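Wrist camera and overhead camera disagree in my kitchen sim – which one do I trust?

Posted by Sadia Qureshi, January 2026

Hello all, and thanks in advance for your patience with a newcomer! I'm teaching a policy to tidy a simulated kitchen counter, with Stovero as the planner and my own little perception node in front of it. The overhead view behaves beautifully and finds the plate and the cutting board every time.

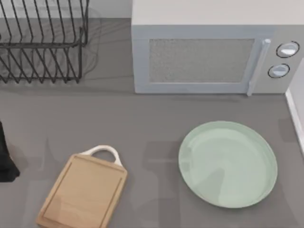

My trouble starts once the arm moves in close. The pose estimate jumps about, the planner panics and replans, and I've logged 443 replans over 90 episodes, which can't be healthy.

Ilir Kadrić

Welcome, Sadia! I had the same headache last August. When a finger fills half the view and the object runs out of it, the estimator has very little to hold on to, so it guesses. 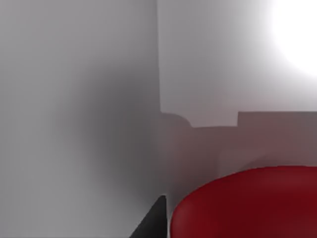 Mask the gripper out using your joint angles, and freeze the last good overhead pose once you're close. I'd also lower the replan rate – mine was far too jumpy.

Serpil Çınar

just use depth, works for me

Tihomir Halilović

Ilir's advice is sound. I'd only add that depth gets a bit unkind around thin wire, so please check your collision mesh before you trust it near the rack.

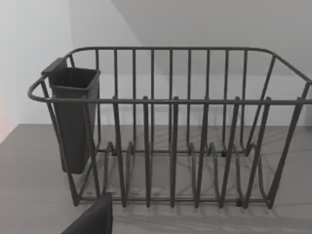 A convex hull will fill in all those gaps, and then the planner believes there's nowhere to put a plate. Break the mesh into smaller pieces and try again. Good luck, and do let us know how you go!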